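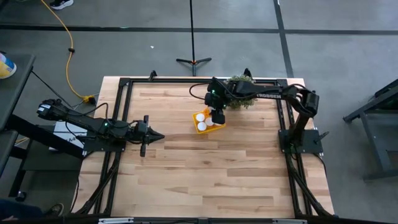
My project was a plaster relief called Clutbridge, a view of the old mill in four panels, and I had eight weeks to get it clean and stable. My supervisor, Ingrid Ambrose, let me pick it from the store, and I picked it for the sheep in panel two (they have lovely faces!).

First came the condition survey. I logged 107 losses and cracks, most of them along the bottom edge where somebody had once stood it on a damp floor. Then I did cleaning tests with dry sponge, soft brushes and barely damp swabs. The sponge won by miles. The swabs lifted a bit of the old cream paint near the mill wheel, so I stopped using them there and wrote it up in my notes. 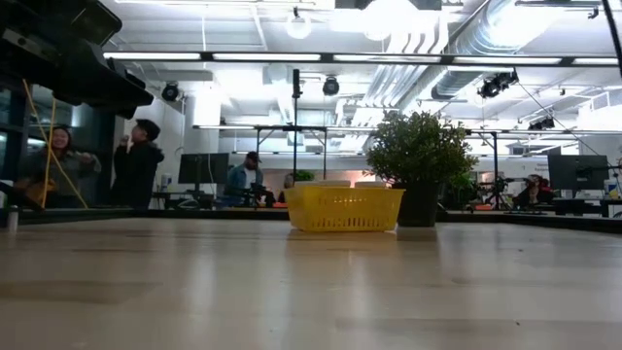 Yellow basket and pot plant on the wooden table.

Ro-un Woo showed me how to mix the fill, and my first batch set like a brick before I'd even picked up the spatula. I got through 79 small fills in the end and left the hairline cracks alone, as Ingrid wanted.

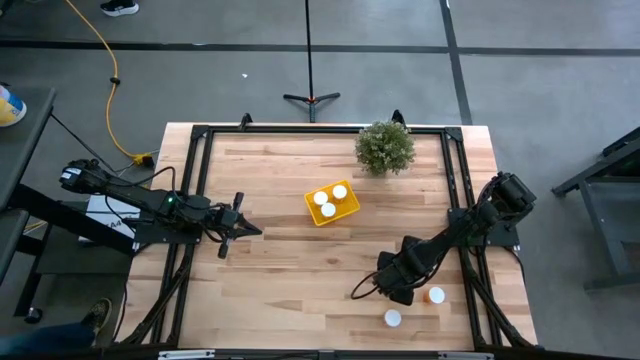

What I'd do differently

I'd take more test shots under raking light at the start – I only found the pencil lines under the sky in week six, and by then I was rushing. I'd also label my sample bags properly. Tamsin Tillman very kindly helped me sort out which crumb came from which panel, and it took us until nine in the evening.
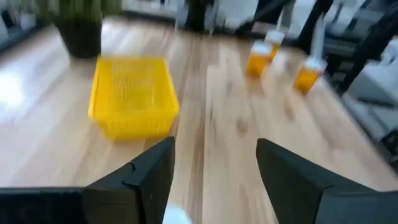

Close view of the tabletop, with the gripper in front.

Panel four still needs its frame fixing, and Jalen Achterberg is taking that on in October.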